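# Notes on the drawer set, March

We are now 249 episodes into the drawer cabinet task, and I have changed my mind about several parts of the protocol.

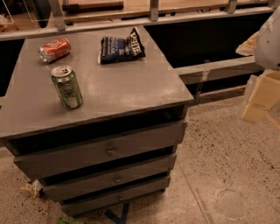

The task is short to state. The operator drives the arm, opens one of the three drawers, picks an item from the top, puts it in and closes the drawer. An episode starts when the arm leaves its rest pose and ends when it returns. The instruction is one line of text, for example "put the green can in the middle drawer". I call the whole collection Plekum, after the folder it first lived in, and the recording software is Plivon, which I wrote and therefore have to maintain.

## Starting states

The first batch had all three drawers fully closed at the start of every episode. The policy trained on it learned to reach for a knob at a fixed depth. With a drawer already a couple of centimetres out, the fingers went to where the knob would have been and pushed the drawer shut. Then it pulled on nothing and carried on with the rest of the sequence as though the drawer were open.

The start sheet now includes a drawer state for each episode: closed, slightly out, or half out. The middle drawer tends to creep forward whatever the sheet says, as its runner is worn. I log the state as it stands and don't correct it.

Cans are set down either upright or on their side. The two are different problems. An upright can takes a grasp from above or from the side and forgives a poor approach. A can on its side has to be gripped across the body, and if one finger touches early it rolls. Dented cans roll less, so I keep a mix of dented and sound ones. Bags are crumpled by hand before placing and never flattened. A flat bag gives the fingers nothing to close on, and I would like to solve the easier case first.

## Camera view

The main view is from the head, looking down at an angle. It sees the tabletop well and the drawer fronts badly. The lower the drawer, the more its front is foreshortened, and the bottom knob covers very few pixels. Moving the camera down would help with the knobs but would hide the insides of the drawers, and the policy needs to know whether the item went in. I have left it where it is.

The cabinet position is marked on the floor with blue tape. For the early episodes I put it back on the marks every time. Since then I have shifted it slightly and turned it by a few degrees at the start of each block of 13 episodes. Success on the shifted cabinet improved. Success on the marks did not change enough to mention.

## What gets thrown away

Of the 249, I have rejected 74. That is a high proportion and most of it is my own doing. The main causes, in order:

- The wrong drawer was opened and the label was not changed to match.
- The operator paused with the gripper closed on the knob while thinking. The policy copies pauses very faithfully.
- The item caught on the drawer's edge and was knocked in by the drawer closing on it.
- Frames were dropped when the disk filled up.

The first cause can be repaired. If the motion is clean and only the text is wrong, I rewrite the text and keep the episode. I used to discard these, which was wasteful.

The third took some thought. The item ends up in the drawer, so by the written criterion the episode succeeded. I don't want the arm to learn it, however, and it damages the cabinet. Rejected.

Failed grasps followed by a second attempt are kept, provided the operator backs off and approaches again properly. Before I allowed them, the trained policy had no behaviour at all after a miss. It closed the drawer with the can still on top and returned to rest.

## Operators

There are 2 of us, and our styles differ. One opens a drawer by hooking the knob with a single finger, the other grips it from both sides. Mixed together without care, the data gave a policy that began one way and finished the other, and frequently slipped. I have settled on the two-sided grip for all new episodes. The hooked ones stay in the set with a tag, so they can be left out at training time.

## Next

Nandanar is the name for the next set: same cabinet, with the item taken out of a drawer and placed on top. It should be the harder direction, as the fingers have to go down inside the drawer with very little clearance. I need a wrist camera for that, and a longer cable for it. The bracket is printed but the holes are 2 mm out, so I will be drilling it again first.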